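Setting up the Emum hand-held gripper: my way of doing it
Posted 30/12/2018

So I finally caved and bought the Emum kit from Dredetance, and a few of you asked how I got it going. The booklet is thin (2 pages!) so I'm writing down what worked for me.

Start with the fingers. Slide each pad onto its linkage until it clicks, then tighten the side screw just until it stops. I went too hard the first time and the pad wouldn't swivel. Squeeze the handle a few times with nothing in the grip and watch that both sides close together. If one side lags, back its screw off a quarter turn and try again.

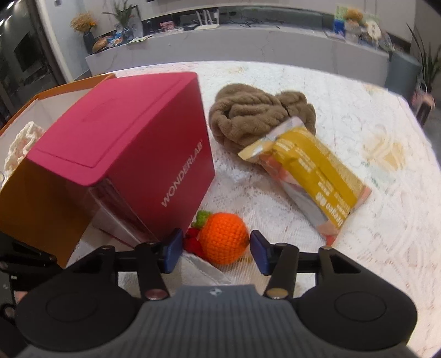

Now for practice grabs, which is the part I like best. Pick something light and squishy before you go anywhere near a mug. I'm a big fan of crochet for this, like the little orange ball between the pads, because yarn gives a bit and you can see right away if you're pinching too hard. Come in low with the pads open wide, line the ball up between them, and squeeze slowly. It's good to have bigger stuff close by too (the red box is right up against the action), so you learn to steer the left pad without bumping things.

Once you can do soft things in your sleep, move on to snack packets. They slide! Grab near the middle and keep the pads level.

I also tried the Danzer grip a friend swears by, and it's lighter, but the handle is stiff and my hand got tired fast. The Emum wins for me. I ordered mine through the Clalton shop in April and the spare pads came in the same package. My counter says 3,043 squeezes so far, and the screws have needed one more tightening, right after I passed 3,000.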